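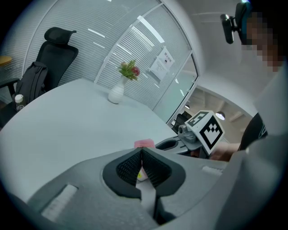

Two hand grippers at the big white table, marker cube on the one at right.

Home | Reviews | Budget Sheets | Parts | Contact

Gomine hand grippers, pair. Review after one budget cycle

Short version: buy the pair, skip the service plan, order spare pads the same day.

Longer version. We had money for either one small arm or a set of hand-held grippers for collecting demos, and went with the grippers. Got ours through Melnyk, who handle Gomine orders for our side of Flestelville. Quote came in December, good for 40 days. Read the quote. Shipping was on a separate page and we missed it first time thru.

What I like. Gray housing is solid, no creaks. Mesh lining in the jaws grips small stuff well, little blocks, caps, that kind of thing. Handle is fine for my hand. Thaddeus Yazzie has bigger hands and wanted a longer one, there's an extended handle on the price list but he never got me a part number so we didn't order it.

What I don't. Lining wears. Ours started to go fuzzy at the inside corner after 13 sessions and a replacement set is $371 for the pair, pads included. That number is not in the starter quote. Put it in yours. Also the marker cube scuffs if you toss it in a bag, and a scuffed cube means tracking drops out, so budget a hard case too. Any case. We use a tool box from the hardware store.

Setup time was roughly 17 minutes per person once we'd done it a couple times. First day was much worse, manual skips the part about tightening the mount before you calibrate. Do it before.

Space: you want a big plain table and chairs you can shove out of the way. Don't buy a special bench for this. We priced the Flavunlow one and it cost more than a gripper.

Service plan: covers the mount and the electronics, does not cover lining. Lining is the thing that wears out. So no.

If you're planning for next year I'd write it up as three lines, grippers, linings, case, and leave the arm for it's own request. Approvals went quicker for us that way, the arm always drags in the electrical people.

Four out of five. Would be higher with linings at a sane price. Will update when the second set goes on.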